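# The Choir That Sings to One Person at a Time

The first thing Juwita Nasution hands me is a peppermint. "For the voice," she says, "and because it's a long drive and I'm told I hum." We are in the back seat of a station wagon headed up the hill road out of Skudley, with two altos in front and a folder of photocopied hymns sliding around at my feet. It's four in the afternoon in November and the light is already going.

Juwita leads the visiting choir of Mosoti Chapel, a small congregation with a big sound. On Sunday mornings they sing from the loft like anybody else. The rest of the time they go out in threes and fours to sing for people who can't get to a service: new mothers, people home from surgery, a retired bus driver with bad lungs who always asks for "Abide with Me" and always wants the bass line louder.

I had expected something solemn. What I got was a car full of people arguing cheerfully about whether to take the second verse slow.

The choir began with one phone call. A member of the chapel had broken her hip and was missing Easter, and she asked Juwita to hold the phone up during the last hymn. Juwita did, and the sound was so terrible (all organ, she says, and somebody's cough) that she felt she owed the woman a better one. So she went over that evening with two friends and sang the whole thing again beside the bed. The woman joined in. Then she asked for another, and another, and they didn't get home until after ten!

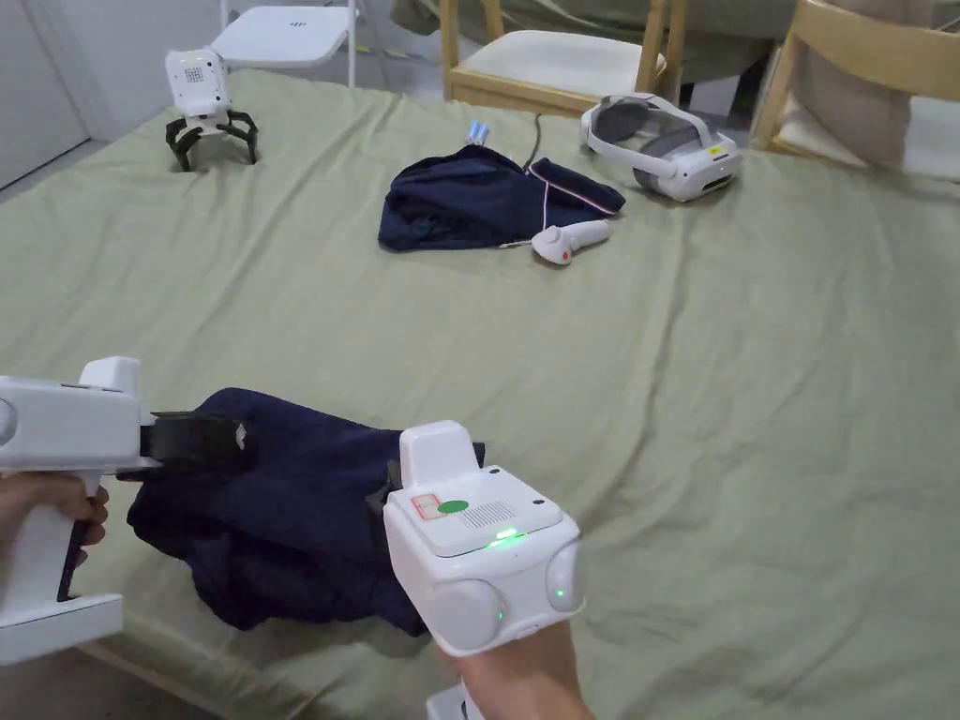 Word got around, the way it does in a church. By summer there were 60 names on the singing list, and some of them had never set foot in the chapel. That delighted Juwita. She doesn't ask what people believe before she rings the bell, and she keeps a second folder for homes where a hymn might not be welcome. It has folk songs in it, a few lullabies, and one very good arrangement of a radio hit from when she was in high school.

Lourenço Figueiredo sings bass and does most of the driving. He is 65 and came to the choir with no church background at all, only a deep voice and a free afternoon. "I thought I'd be the one giving something," he tells me while we wait for a gate to swing open. "Then a man I'd never met held my hand through four verses. I sat in the car for a while after that one."

He has since become a regular in the loft, too, though he still describes his faith as "under construction." Nobody at Mosoti seems in a hurry to finish it for him.

Our first stop is a farmhouse at Elitz, where a woman named only as "the teacher" on Juwita's list is waiting by the stove with her shoes off. She taught music for decades and she knows what she wants. The trio sings "Be Thou My Vision," and halfway through she lifts one finger, stops them cold, and tells the altos they're flat. They are! They start over, and the second time through it is so beautiful that I forget to write anything down.

I have thought about that finger a lot since. Much of what we call visiting can feel like something done to a person. She was leading rehearsal in her own kitchen, and the singers loved her for it. 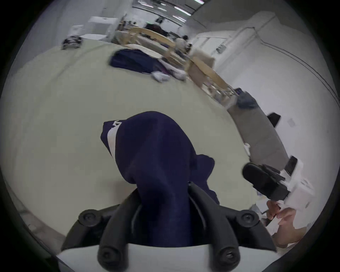

*A navy blue cloth item, held in a black gripper.*

The choir runs on almost nothing. Gas money comes out of a jar at the back of the chapel, and the songbooks are whatever Juwita can copy. Last spring a family from Rundico, the next town over, gave $1000 in memory of a grandfather who had been on the list, and the singers spent a happy month debating what to do with it. They bought large-print books, a pitch pipe for every car, and snow tires for Lourenço.

Training is light as well. New singers ride along twice before they open their mouths. They learn to keep it short, to sit down if there's a chair, and to let a silence go on after the last note. They learn three songs by heart, so they can look at the person and leave the page alone. "You can sing a wrong word with a kind face and get away with it," Juwita says.

She would like to have 100 names on the list by next Easter, and enough cars to reach them. She'd also like a tenor, badly. She asks me twice whether I might be one.

Our last call is back down in Skudley, on the third floor, no elevator. We climb in the dark with Lourenço humming the starting note so nobody loses it, and the door at the top is open before we get there.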